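Swapping the cables on the left arm

I promised Thandeka I'd write this up before I forgot which screw goes where, so here goes. Our suturing rig (we call it Kedar, don't ask) has been dropping needles on the left side since February, and last week I finally took the wrist apart on the bench. Cue a lot of tiny washers and a fair bit of muttering! 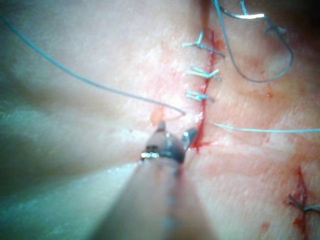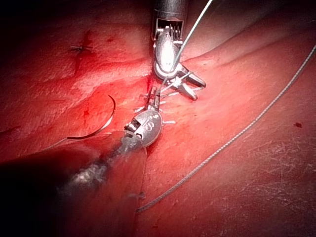
Kedar on stitching duty, seen from the small camera down by the instruments.

Anyway, the jaws open and close on a pair of very thin cables that run all the way up the shaft to the drive box. They stretch. Not much, but enough that the software thinks the jaws are shut when there's still a sliver of daylight between them, and then the needle rolls and you're fishing for it. Matúš has a log that counts grips per tool, and the left one had done 234 sessions on the same cables. We're meant to change them at 300, so I was a bit cross about that.

The swap itself took me six hours, mostly because I put the idler pulley in back to front the first time (it goes in shiny side towards the motor, write it on your hand). New cables in, tension up a quarter turn at a time, then run the jaws through the warm-up routine and go and make tea while they settle. Then tension them again. Niall skips the second go and his always come loose.

After that it's homing and the camera offset. I redo the offset every time the wrist has been off, even if the numbers look fine, which Raimo thinks is fussy. It came out 17 steps away from the old value, so I'm feeling quite smug.

The right arm is next. Its cables look all right to me, but there's a clicking when it rolls that I don't like the sound of, and I've got one spare bearing left in the drawer. If anybody knows where to get more that size, please leave a comment!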